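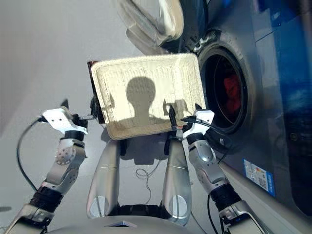 The cream basket, bottom side up, next to the front-loader.

Print this message | E-mail this message

To: Losmont Laundry & Household list
From: Osian Gough
Subject: Re: Baskets, wicker and otherwise

Rivadeneira wrote:

> I am on my third basket in two years and would like to stop. The
> first was wicker and ate a sweater. The second was plastic and the
> handle went on the stairs, with a full load of towels in it. The
> third is one of those soft woven ones and it has started to lean.
> My sister in Prillville says I'm putting things away damp. I am not
> putting things away damp. Does anyone have a basket they actively
> like? Also, does it matter which way up you store it? She has
> opinions on that too.

I do have a basket I like, so I'll take these in order, except for your sister, who I'm leaving to you.

The one at the top of this message is rectangular with rounded corners, and the corners are the reason to want it. Square corners find the door frame every time. The weave is fine and tight, little rows and loops, and I have yet to lose a sweater to it. A sock did go missing in August, but I blame the washer for socks, as a matter of policy.

Look for a thick rolled rim. Thin rims are where the soft ones go first, because people pick the thing up by one side while holding the phone with the other hand. (I am people.) Get both hands on opposite edges and it will carry a good deal more than you want to fold.

As for the leaning, my guess is that it was stored under something. Mine leaned for most of one winter under a box of curtains. I emptied it, turned it over, pressed the bottom flat and left it that way overnight, and it came back to nearly square. Nearly is fine. It holds laundry, it isn't going to be inspected.

Which way up: upside down, when it's empty. Lint stays out and so does the cat. The flat bottom then becomes a shelf, and within a day somebody will have put mail on it — I can't help you there. 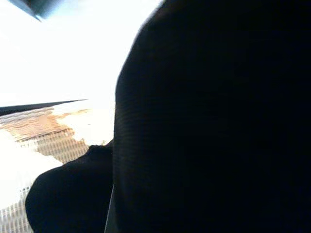

Fine ribbing, lower left, against the light.

Hold any basket you're thinking of buying up to a window before you pay for it. Bright light is unkind to a loose weave, and you want to know about it in the store. I did this at Tiro with an entire stack and was asked twice if I needed assistance.

On color, pale cream shows everything, coffee included. I've come around to thinking that's useful, as a dark basket lets you go on for months believing it's clean. For cleaning I use the brush attachment on the vacuum, then a barely damp cloth, then open air. Don't put it in the machine. I know it looks as if it would fit.

If yours still leans after a night upside down, write back and I'll measure mine for you. And tell your sister I store mine damp-free as well.

Osian

Print this message | E-mail this message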